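Stamps, Seals and Small Printing > Inks and pastes > Red paste in a tin, hard pattern in the middle

villasenor_f
Good evening to all. I am Fulgencio Villaseñor and I have been reading here for a long time, but I have not written before. Please excuse my English if it is stiff.

In February I bought a red tin at the market in Cirkbridge, from a table with old pens and bookplates. The tin is shallow, with rounded corners and a thin gold-coloured rim. It is filled nearly to the top with a bright red paste. The seller called it stamp paste, and I believed him, but he also sold me a fountain pen without a nib, so I am not sure how much I should believe.

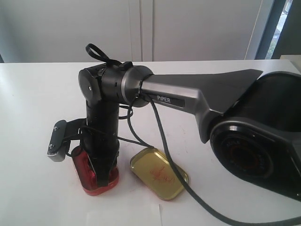
My difficulty is the following. In the middle of the paste there is a rectangular impression, quite deep, with small squares and steps in it. I suppose that somebody has pressed a stamp or a mould into it and left it so. When I want to ink my own stamp, which is 7 mm wider than this rectangle, the stamp lies on the raised lip and takes the colour only at its borders. I get a red window with nothing inside.

I would like to make the surface level again. I have a flat plastic tool and patience. Is it permitted to push the paste, or do I destroy it? On the website of Quezada I read that a paste must be stirred every month. I have never seen this advice in another place.

inkandlino
Welcome! You may push it as much as you like. Paste is made for being moved. Mine is turned over with a small spatula until it looks like a little hill, and then I ink from the top of the hill.

One question before you begin. Is it soft? If you touch it with a toothpick, does it come away with threads, or does it break in crumbs?

villasenor_f
Thank you. It is soft at the edge. In the impression it is different, especially at one side, where it is crumbly with tiny pits. I did not find threads anywhere.

Lougher_M
Then I would be careful. The traditional pastes which I know have fibres in them, and they pull. If there are no threads at all, you may have something else. I have seen tins of red modelling paste, and also red polishing compound, sold as stamp paste by people who wanted to clear a table.

A polishing compound on a carved stone seal is not a catastrophe, but you will be cleaning it for an evening.

inkandlino
I do not agree with Meirion here. There are plenty of modern pastes without fibres, and a crumbly patch only means that it has become dry in this place. Polishing compound is sold in bars, in my experience, and it would not keep such a clean edge in the impression.

Lougher_M
It is sold in tins also. I have one in the shed, it is green, and it keeps an edge very well. I only say he should test it before he puts a good stamp in it.

villasenor_f
I have made the test this morning, before breakfast. A rubber stamp of no value, three prints on Werel paper. The red is strong and it did not smear after one hour. On the back of the paper there is a small oily shadow. So I conclude it is some kind of paste for stamping, but I remain open.

cardtable_print
An oily shadow is normal with Werel, the thin one. It happens with everything I own. Take a thicker sheet and look again.

Since you have a usable paste, I will write how I do it. I learned this by spoiling two tins, and one of them was expensive (900 pesos, a gift, I still feel bad).

1. Lay old paper under the tin. The red goes into the pores of a white table and you will see it for years. Take off your watch.

2. Put the flat end of a plastic tool on the pattern, upright, and press it a little. Do not scrape yet. You want to know where it is soft and where it resists. If there is a high piece standing next to the pattern, begin there, as you will need this material to fill the hole.
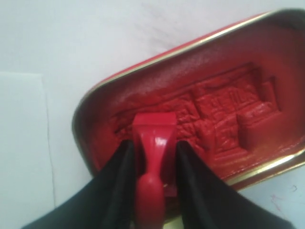
3. Move the high piece inwards in thin slices. Do not try to carry the whole block at once. It sticks to the tool and comes up with a piece of the bottom.

4. Leave the crumbly part for the end. Mix it with paste from the soft edge, always a small quantity, and fold it like you fold butter into flour. If it still breaks, one drop of oil made for this purpose. One. I mean this.

5. When the surface is level, go over it with the side of the tool from one long wall to the other. Clean the gold rim with a dry cloth before you close the lid, or the lid will glue itself.

6. Wait one night before inking.

Lougher_M
Good list. I would change number 4. No oil on the first day. He does not know what is in the tin, and if it is a water paste the oil will make beads in it. Fold it first, wait, and then decide.

cardtable_print
Fair. I write it as I do it with mine, which I know is an oil paste. With an unknown one I would also wait.

inkandlino
And please, not a metal spatula. I see people recommend the Skivon one, and it is a nice tool, but it scratches the inside of the tin and then there is rust in the paste. Plastic or bone.

Lougher_M
I have used the Skivon for years without rust. One must simply not dig.

sello_y_papel
Sorry for the small deviation, but would somebody not prefer to keep the pattern? I find it beautiful. The strokes in it are almost like letters. I would press some soft clay into it and have a cast, before everything is made flat.

villasenor_f
I have also thought of this. I looked at it with a magnifying glass and I cannot read anything. There are short strokes, vertical and horizontal, near the upper part, and the rest is squares and ridges. If anybody recognises such a pattern, I would be grateful to know. I will make the cast first, with the clay of my daughter, and only then the levelling.

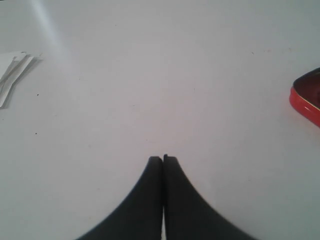
Corner of the red tin, at the right, on my white table.

inkandlino
Could you weigh it also? A full tin of 100 g is a different thing from a small one if you want to buy paste to fill it up.

villasenor_f
I will weigh it tomorrow, my kitchen scale is at my neighbour's. The lid has only a small red scribble across the middle, which I cannot read, and I think this is an old price or a stock number.

Lougher_M
Stock number, I would say. Put the prints here when you have done the big stamp, also if they are bad.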